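In Praise of the Slow Way Home

Give me a two-lane road over a highway any day! I've felt this way since I got my license, and the older I get the more I want to talk other people into it.

My case starts with the drive between Hekthorpe and Lesness. The highway does it in less time, I'll grant that, and if you've got a dentist appointment then by all means take it. But I've done that stretch more times than I could tell you and I can't remember one thing about it except the exits. The old road I could draw for you from memory - the peach stand with the coffee can for your money, the church that changes its sign every week, the long dip before Nemley where the radio goes fuzzy and comes back as a different station.

My friend Aarti Chaudhary thinks I'm being romantic. She says country roads are only fun until you get stuck behind a hay wagon, and she has a point (I once followed one for so long that the driver waved goodbye to me when he turned off). But I loved that! I rolled the windows down, I smelled the hay, I got home a little late and in a wonderful mood. When did a late supper become such a disaster?

And the towns need us. Gleice Paiva runs a diner in Nemley with 70 seats, and her lemon pie alone is worth the extra gas. She can't put it on a highway sign. People have to come through, get hungry and pull over, and every one of us who takes the faster route is a slice of pie she doesn't sell.

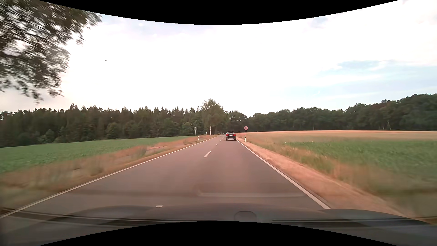

Two lanes, trees up ahead and one SUV for company.

I'd love to see the state spend a little more on these roads, too. Fresh paint, decent shoulders, a few more places to stop and look at a river. Small things, and cheap next to another highway lane.

So next time you're headed to Lesness, leave early and take the old road. Bring cash for the peaches, and get the pie warm.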